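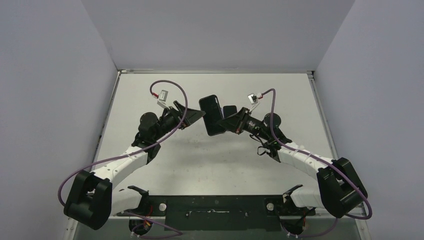 I have been thinking a good deal about how we hand our phones to one another, and I would like to put in a word for doing it with two hands. My aunt, who worked the counter at a bakery in Makwood for 18 years, gave everything that way, change and buns and all, and when somebody finally bought her a telephone she passed that over just as carefully (usually to show you a photograph of the dog).

The rest of us are dreadful at it. We hold the thing out by one corner, over a hard floor, already looking at something else, and let go a moment before the other person has hold of it. I paid £153 for a new screen in May after exactly this sort of business on a Saturday morning, and I can't even say whose fingers were to blame!

So my plea is a small one. Wait until you feel the other person take the weight. Do it over a table if there's one handy, and hold it by the sides. It costs a second or two, and I do think there is something kind in that second, when both of you have hold of the same thing and are minding it together. My aunt would have called it ordinary manners, and then asked for her phone back.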